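Chapter 9
Two Arms, One Job: Planning a Laundry Task
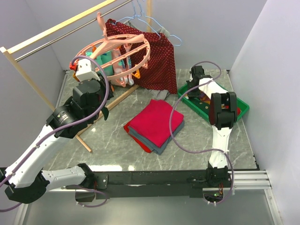 In Chapter 8 your team taught a single arm to pick up a block and set it down in a marked square. The block was hard, it kept its shape, and it sat in the same spot every time. Cloth does none of those things. A towel sags when it is lifted, folds over on itself and can hide whatever is under it.

The class project for this term is the Zondale laundry challenge. Each team programs two arms to share one table and deal with a mix of folded cloths, hanging items and small pieces. Teams that finish early can enter the Arnitard schools round in January.

You will need to have completed the safety check in Chapter 2 before you switch on either arm. Keep your logbook open beside you. Every trial gets an entry, including the ones you stop halfway.

By the end of this chapter you should be able to:
describe how a gripper's shape affects what it can hold
divide a job between two arms so that their paths stay clear of each other
write a trial plan with a start position, a finish position and a stopping rule
work out a success rate from your logbook

Words to know: gripper, wrist, reach, shared workspace, trial, stopping rule

Before you start
Fold a tea towel at home using only a thumb and one finger on each hand. Write down each movement in order. Then do it again with one hand held still and note which steps changed. Bring both lists to class.

9.1 Who does what?
When two arms work at the same table, the first decision is where each one is allowed to go. The Majimbun team, whose logbook is used in this chapter, recorded 1061 trials over the year. Their early entries show both arms being sent to the same item. They fixed this by drawing a plan of the table and shading the area each arm could reach. The part shaded twice is the shared workspace, and only one arm may enter it at a time.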